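Eskola House tenants told: rent up £200 a month, free room hours gone

Updated Tuesday, 4.40pm. More as we get it.

Small firms at Eskola House, the old shoe factory behind the bus station, have been told their monthly fee goes up by £200 from November. The free meeting room hours go at the same time. Letters went under doors first thing. Several tenants say they read theirs standing in the corridor.

Landlord is Zellico, which bought the building from the council's property arm two winters ago. It runs the place as shared offices: small units on the upper floors, hot desks on the ground floor, bookable meeting rooms in between.

An Eskola House meeting room, currently free to tenants for a set number of hours a month.

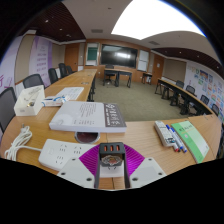
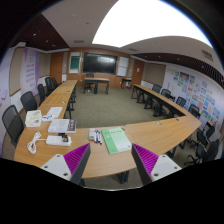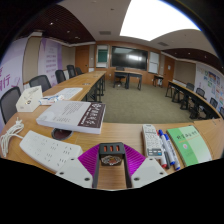

## What the letter says

Two pages, signed "the Eskola House team", no name on it. We have seen three copies, all the same wording.

Main points:

- Standard unit goes from £839 a month to £1,039, before VAT
- Free meeting room hours end. Rooms to be charged by the hour, price list "to follow"
- Evening access stops at 7pm unless a tenant pays for the new "Plus" pass
- Hot desks on the ground floor not affected for now
- Anyone leaving has to give notice by the end of the month

Deposits are not mentioned. Neither is the lift, which tenants say has been out of action more often than not since spring.

The letter blames "energy, insurance and the cost of bringing the building up to modern standards". It says the rooms have been "heavily used at no charge" and that this "can not continue".

## Tenants' reaction

Not good. A meeting was called for lunchtime in the ground floor kitchen and it spilled out on to the stairs.

Mitiku Alemayehu has run a translation business from the second floor for six years, which makes him one of the longest standing tenants. His clients are mostly solicitors and families with immigration paperwork, and they come to him in person. He uses a meeting room most days, he told us, becuase his own unit has space for two chairs and a filing cabinet.

"I can't have a family of five sit in my doorway," he said. "So I book a room. Now I pay for the office and then I pay again for somewhere to put the client. I would like to see the price list before I have to give notice. They have given us it the wrong way round."

He is not planning to move yet. Has looked at two places on the ring road, one with no heating.

Fatitz, the bookkeeping firm on the top floor, says it will probably go. It takes up two units so the rise hits it twice. A spokeswoman said staff had been told this morning and that the firm had "had better Tuesdays". It moved in on the strength of the free rooms, she said, and they were on the front of the brochure.

A jewellery repairer on the first floor, who didn't want her name used while she's still talking to the landlord, was more relaxed. Never books a room. Wants the lift fixed. Would pay the extra if the toilets on her landing got done.

Others were angry about the 7pm cut off. There are at least two online shops in the building that pack orders at night, and a language school that teaches adults after work. The school's evening class starts at 6.30, so it would have to buy the pass or finish after half an hour.

## Zellico's reply

Zellico sent a statement just after 2pm. In full:

"Eskola House has been priced below comparable space in the town centre for some time. We have absorbed rising costs for as long as we could. The new fees reflect what it costs to run the building properly. We will be holding drop-in sessions for members and would encourage anybody with concerns to come and talk to us."

We asked when the drop-ins are. No dates yet. We asked about the lift as well and were told a part is on order.

We also asked how many tenants have a clause in their agreement capping yearly rises. Zellico said agreements were "a matter between us and each member".

That could matter. Two tenants showed us older agreements, signed with the previous owner, which limit any increase to once a year and say it must be given in writing with 300 days' notice. Newer ones signed under Zellico say 30. If the old wording still stands then part of the building may not have to pay the new fee until well into next year. We are not lawyers. The tenants are asking one.

## What about the council?

The council sold the building on condition that it stayed as workspace for small firms. The condition says nothing on price, a council officer confirmed by phone. There is a clause on "reasonable access", and the officer said he'd have to go and read it again before saying whether a 7pm door counts.

Ward councillors have been sent the letter. One has replied so far, to say she will go along to whatever drop-in gets arranged.

The building has 19 units let at present, on Zellico's own website, with four more shown as available. The four were still being advertised at the old price when we checked at 3pm, free meeting room hours included. By 4pm the page had been taken down.

## Where else is there?

Not a lot, is the short answer. Options tenants mentioned at lunchtime:

**Zeltura**, the new block by the canal. Smart, warm, good parking. Smallest unit is bigger than most Eskola House tenants need and you have to sign for three years. Meeting rooms charged from day one.

**The ring road units.** Cheap. Mostly storage, poor buses, see heating above.

**The library.** Has two study rooms for hire by the hour, daytime only. Fine for a quick client meeting, no use for post or stock. Staff there said they'd already had calls today.

**Working from home.** Several said they would. Mr Alemayehu tried it once and his landlord at home objected to the visitors.

## What happens next

Tenants agreed to write one joint letter asking for three things: the room price list now, the notice deadline pushed back, and evening access left as it is till the new year. It should go to Zellico tomorrow. Fatitz is drafting it.

A second kitchen meeting is planned for when a reply comes in. Bring your own mug, says the note on the fridge.

If you rent at Eskola House and your agreement has different wording on notice, we'd like to see the page. Email the newsdesk or leave a copy at the front counter, marked for business. We won't print your name without asking.

*Correction, 4.40pm: an earlier version said hot desks were also going up. They are not, for now. Sorry to the ground floor.*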